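Urkel, seis semanas después: lo bueno, lo malo y el planificador

Llevaba desde noviembre queriendo escribir esta reseña, y al final me ha pillado con la versión 11 recién instalada. Para quien no lo conozca: Urkel es un entorno para montar tareas de agarre, con percepción, planificación y control en la misma ventana. Yo venía de Goso, que me gustaba bastante (menos sus archivos de configuración, madre mía), así que voy a comparar todo el rato, aviso.

Instalación y primer contacto

Me costó una tarde. El instalador pide 21 GB libres y luego se queja si tienes otra versión de las librerías de Quan. Leszek Ostrowski, del foro, me pasó un script que limpia los restos y con eso arrancó a la primera. La pantalla de inicio es clara y los menús están traducidos, aunque "grasp" aparece como "agarre" en un sitio y como "presa" en otro.

Percepción

Mi parte favorita, sin duda. Le pones delante una manzana roja, una pera amarilla y un cubo verde y separa las tres máscaras sin tocar un solo parámetro. La caja blanca me dio más guerra: el borde me salía mordido hasta que subí el umbral de 78 a 100.

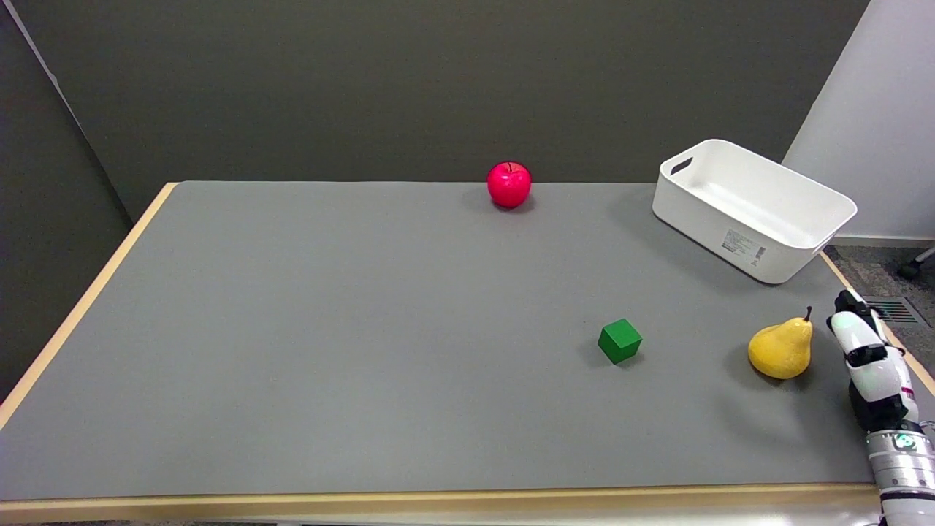
Planificación y control

El planificador es rápido, eso se lo reconozco. Lo que me desespera es que recalcula la trayectoria entera cada vez que cambias un punto, ¡aunque sea el último! En Goso podías congelar tramos y seguir a lo tuyo.

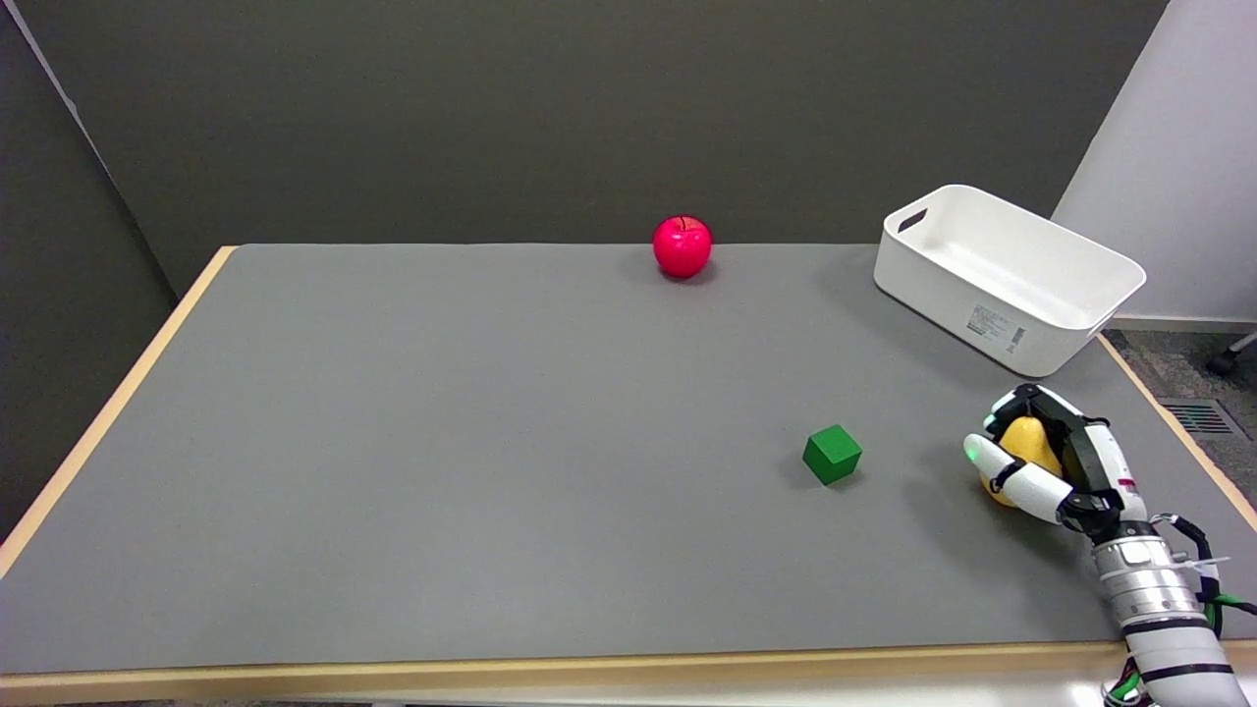
El control de fuerza viene con un perfil por defecto demasiado prudente para mi gusto, y lo primero que hice fue duplicarlo y editar la copia. El editor de curvas está muy bien: arrastras los puntos y ves el efecto en el simulador. Con los dedos cerrados sobre la pera y la pera todavía apoyada en el tapete, lo que yo miro es el margen de contacto con la mesa, y ese valor está escondido en un submenú de tercer nivel. ¡Sacadlo al panel principal, por favor!

Registros

Exporta a Tesby sin plugins, con las marcas de tiempo bien puestas. Solo por eso ya me quedo. El buscador de sesiones, en cambio, distingue mayúsculas y no hay forma de quitárselo.

¿Lo recomiendo? Sí, si trabajas sobre todo con percepción. Si lo tuyo es planificar secuencias largas, yo esperaría a la próxima versión y seguiría con Goso mientras tanto.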